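Notes on collecting demonstrations in a simulated kitchen

In March I started to gather examples for a small manipulation policy, and I promised in my last post that I would write how it goes. I am slow at writing in English, so this comes later than I wanted. It is also longer than I planned, because I made many mistakes and I think some of them can be useful to other people who try the same at home.

First, the setup. I run everything in a kitchen simulator called Hunesier. It has kitchens that can be mixed from parts: counters, floors, appliances, and a library of food and dishes. The robot has two arms with hands of many fingers, and I see the kitchen through a viewpoint placed at its head. I drive the arms with tracked gloves from Trunia, the older model, which I bought used. The recorded episodes go into a tool called Pai, where I can replay, trim and label them. I don't want to make advertisement for any of these. They are simply what I have.

The task family is tidying. Something is on the counter, and it should go somewhere else. Vegetables go into the open compartment of an appliance, a cup that lies on its side should stand again, and so on. Each episode has one instruction in plain words, such as "put the potato in the box" or "stand the cup up". I decided on short instructions because at the beginning I wrote long ones, and then I did not follow them exactly myself. If the text says "carefully place the corn next to the potato with the tip toward the wall" and I just drop it near, the example teaches a wrong thing. So now the text says little, and I do what it says.

My first plan was to record 16 tasks. After two weeks I had recordings for all of them, and almost all were bad. I had been a beginner with the gloves when I made them, and it was visible in every episode: the hand goes down, stops, goes up a little, goes down again, closes, opens, closes. A policy trained on this did the same dance above the potato. In a way it was a very faithful student! I deleted everything and reduced the plan to 8 tasks, which I practice before I record.

Practice is the part I did not respect enough. Now I do each task for twenty minutes without recording anything, until my hand stops thinking. Then I make a short break, come back and record. I noticed that my best episodes are between the third and the sixth in a session. Before that I am stiff, and after some time I become careless and start to throw things. Five in the morning before work and five in the evening is a good day for me. More than this and I have to delete too much.

The second mistake was the layout. Hunesier can shuffle the objects at each reset, but the default shuffle is timid. It moves a thing by maybe the width of a hand. I did not check, and I recorded many examples where the carrot was always on the left and the corn was always near the back. The policy learned to go left for the carrot with its eyes closed, so to speak. When I put the carrot on the right side, it reached to the old place and grasped air. I changed the shuffle to use the whole reachable area of the counter, and I also swap the appliances between sides. Some resets now are ugly or even impossible, for example a cup behind the toaster where no finger can arrive. I press skip and take the next one. I keep a list of the skipped ones, because if I skip everything that is a little hard, I have again made the data narrow with my own hand.

The third point is about surfaces. I was using the same counter for one month, white marble, because I like how it looks. I read on the Conorer forum that people had trouble when they trained with only one background, so I added other counters and floors. I can't say yet how much it helps. My feeling is that light colored objects on white were difficult before and are less difficult now, but a feeling is not a measurement and I will come back to it.

Then there is the question of two hands. For a long time I recorded with the right hand only, and the left one just stayed in the view doing nothing. This is comfortable for me, but when the object was on the left I had to cross the whole counter with the right arm, and it hid half of what the robot should see. I now have one simple rule: the nearer hand takes it. If the object has to travel to the other side, I put it down in the middle, open the hand fully, and take it with the other one. A direct handover in the air is more elegant, but I fail at it in almost every second attempt, and I did not want my failures to become the largest part of the data.

About failures in general I changed my opinion. At first I deleted each episode where something slipped. Later I saw that the policy had no idea what to do after a slip, since it had never seen one. So I keep an episode when I drop the object and recover it calmly, and I mark it in Pai with a label. I delete it when the object falls from the counter, when the simulator does something strange with the physics (the corn once flew away like a bird – I still don't know why), or when I hesitated so long that it is only waiting.

The resting pose also matters more than I thought. Each episode starts with both hands raised, fingers open and apart, at the two sides of the counter. In my early recordings I started from wherever my hands happened to be, sometimes already above the object. Those looked efficient in the replay. But at test time the robot always starts from the same pose, and the first second of movement was missing from everything it had seen. Now I raise both hands, wait until they are quiet, and only then press the pedal to record. At the end I return to the same pose. It costs 2 seconds for each episode, and I think these are the best spent seconds of the whole project.

The cup is still my enemy. When it stands, it is easy. When it is on its side, there are several ways to take it, and I used all of them depending on my mood: a finger inside the rim, a grip around the outside, a push against the toaster until it stands up by itself. The policy mixed them and did none. I re-recorded the cup from zero with one method only, grip around the outside and turn the wrist. When the rim is facing the left side I use the left hand, even when the right hand is a bit nearer. It is the only exception to my rule, and I wrote it on a paper beside the keyboard so that I do not forget.

For naming, I keep one word for each object. I was writing "corn", "ear of corn" and "maize" in different weeks, as it came to me. For a big model maybe it doesn't matter. For my small one I prefer to be boring. The appliance I call "box" in the instructions, always, also when I know a better name for it.

In July I hope to have all the tasks recorded properly, and then I will write about the training, where I have much less experience. If you also collect with gloves, I would like to know how you deal with the wrist, because mine gets tired quickly and the last episodes of a session have a small drift to the right that I can't remove with calibration.

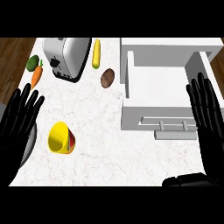
I did try to recalibrate in the middle of a session, and it helps for a short time, but then the episodes before and after do not match so well. For now I just stop earlier.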